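### 3.2 Floor-level clutter in living rooms

The living room differs from the kitchen and the bedroom in one respect that matters for the analysis: most of its displaced items come to rest on the floor or on surfaces below knee height. In the kitchens of the Rerovside sample, items out of place were concentrated on counters. In the bedrooms they were concentrated on the bed and on chairs. Living rooms with a child under two years of age had few high surfaces in daily use, and the low cabinet under the television became the default place for anything picked up in passing.

We define a *displaced item* as any movable object that the household, when asked, assigned to a storage place other than the one where it was found. The definition depends on the household's own answer and makes no reference to what an outside observer would consider tidy. A blanket on a sofa arm is displaced in one home and stored in another. This follows the coding scheme of the February pilot, with one change. The pilot treated all infant equipment as a single category. We split it into *standing equipment* (bouncers, play mats, walkers), which occupies floor area even when the room is in order, and *loose infant items* (toys, cloths, bottles), which do not.

The split was made after the pilot coders disagreed repeatedly on standing equipment. Such an item is large, is moved several times a day, and often has no storage place at all. When asked where the bouncer belonged, most caregivers named a position relative to another piece of furniture, usually the television or the sofa. We therefore record standing equipment as displaced only if it blocks a walking path or a cabinet front that the household reports using daily.

Figure 4 shows the zone in front of the television, coded as Zone B throughout. The zone extends from the front of the cabinet to the near edge of the seating area and includes the gap beneath the cabinet where one exists. 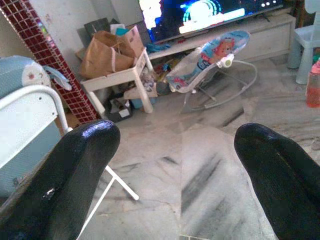

**Figure 4.** Zone B of a living room with marble flooring. Standing equipment (bouncer seat) is in front of the low white cabinet; a blue cloth hangs over the cabinet's front lip, and small mixed items lie on the floor below its left end.

Three coding decisions can be illustrated with this zone. The first concerns cloths. Textiles draped over an edge were initially assigned to the surface supporting them, so that the blue cloth in Figure 4 would count toward the cabinet top. In the final scheme a draped textile is assigned to the cabinet front if it hangs in a position where it would have to be moved before a door or drawer could be opened. Where the front panels are plain and their function cannot be determined by inspection, the coder asks the household.

The second decision concerns mixed groups of small items. Separate identification is slow and unreliable when the items are partly hidden by furniture or by each other. We code such a group as one *cluster* and record its extent along the longest side. Clusters are opened and sorted only during the tidying session, at which point each item receives its own line in the inventory. Time spent on sorting is logged separately from time spent on carrying. The group under the left end of the cabinet in Figure 4 is of this type: colors can be told apart, but the individual items are difficult to distinguish.

The third decision concerns attachments. A toy fixed to a bouncer, such as the round white knob across the middle of the seat in Figure 4, is part of the equipment. It becomes a loose infant item only when found detached. This rule removed most of the remaining disagreement between coders on toy totals.

Flooring was recorded for each room. Veined stone deserves a separate remark. On a plain floor, small items are found quickly by looking across the surface at a low angle. On pale marble with darker gray veins, coders working from standing height missed thin dark items more often than on plain tile, and the seams between slabs drew attention away from them. Rooms of this kind were inspected twice, once standing and once from near floor level, and the two lists were merged before the household was interviewed.

Each tidying session was limited to 50 minutes and was carried out by the caregiver without instruction as to order. Across the study the sessions produced 1680 inventory lines. Caregivers were interrupted freely, as they would be on any other day, and interruptions longer than 10 seconds were subtracted from working time.

A regular pattern appears in Zone B. Standing equipment was moved first, usually by a short distance to one side, and was moved back before the zone was finished. Items on the cabinet top were handled next. Clusters under the cabinet were left until last and accounted for most of the items still displaced when the session ended. Vasiliu's distinction between clearing and putting away is useful here. Clearing restores access to a surface, while putting away returns an item to its storage place. In Zone B the two activities were often separated by several minutes, with cleared items collected in an open basin or bag and left at the side of the room.

The treatment of the basin affects the totals. Items in it are no longer on the floor, but they have not reached storage. We count them as displaced until they are put away, in agreement with the definition given above. Kalkidan Beyene, who coded the second half of the sample, also kept a parallel count in which basin items were treated as stored. The ordering of the zones is the same under both counts, and only the first is reported in Section 4.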